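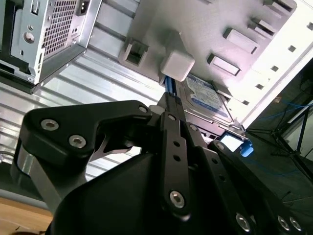
Figura 3. Garra robótica preta junto ao interior de um gabinete de computador de mesa.

4.2 Torneios satélite e composição do campo

O segundo conjunto de dados reúne os torneios satélite de pôquer disputados na sala on-line Nelent, cujos vencedores recebem a inscrição para um evento presencial. A plataforma guarda o histórico completo das mãos, o que permitiu acompanhar cada conta desde a primeira entrada até a eliminação. Foram considerados 95 torneios, todos na modalidade Texas Hold'em sem limite. Ficaram de fora 11 eventos interrompidos por falha do servidor, nos quais a premiação foi dividida conforme as fichas restantes.

Nos satélites, as vagas têm o mesmo valor, e acumular fichas além do necessário para garantir uma delas não traz ganho adicional. Esperava-se, portanto, que os jogadores com pilhas médias evitassem confrontos perto da linha de classificação. O padrão aparece com clareza entre as contas com histórico longo na sala. Entre as contas novas, a frequência de entrada no pote quase não muda nessa fase.

Para comparação, usamos a série regular da Devumura, com premiação escalonada e estrutura de níveis semelhante. Em julho a sala alterou a duração dos níveis de sete para 11 minutos, e por isso os dois períodos foram estimados separadamente. A mudança reduziu a proporção de mãos decididas antes do flop, sobretudo nas mesas finais.

O índice de pressão de Karabulut, definido na seção 2, foi calculado ao fim de cada nível. Valores inferiores a sete indicam que o jogador precisa agir em poucas rodadas para não ser consumido pelas apostas obrigatórias. A classificação das mãos foi feita no programa Maven, com revisão manual dos casos em que duas ações tinham o mesmo registro de tempo. As estimativas por faixa de pilha estão na tabela 2.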